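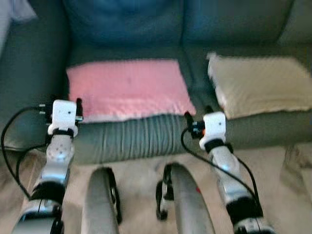 3.2 Sofas as holding surfaces for household linen

Seating came second only to beds as a place where clean linen was set down before folding. Of the 2,551 placements logged in the Griresport homes, most of those on seating fell on the seat cushion, with the armrest and the back cushion used as overflow. Morin coded each placement by surface, item class and state (flat, folded, crumpled or draped). Cormier recoded a subset of 22 homes, and disagreements were settled by discussion.

Figure 2. Dark green leather sofa with mixed linen. A pink towel lies loosely spread on the seat cushion, its lower edge over the front; a flat beige folded cloth or pad lies to its right. 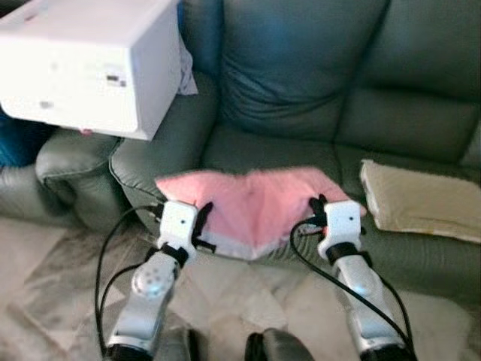 Mixed states of this kind were common. Folded and unfolded pieces shared a single cushion in 73 sessions, and in most of these the folded piece had been moved to one side — usually towards an armrest or the far end of the seat. Towels were the item most often left with an edge over the front of the cushion. We coded an item as draped when any part of it passed the front seam, whatever the state of the remainder.

Upholstery was recorded as leather or woven. Towels on leather were straightened more often during folding than those on woven covers, though the leather group was small and we draw no firm conclusion from it. Cushion depth was measured from the front seam to the base of the back cushion. Loose throws were left in place and coded separately (see Section 3.4).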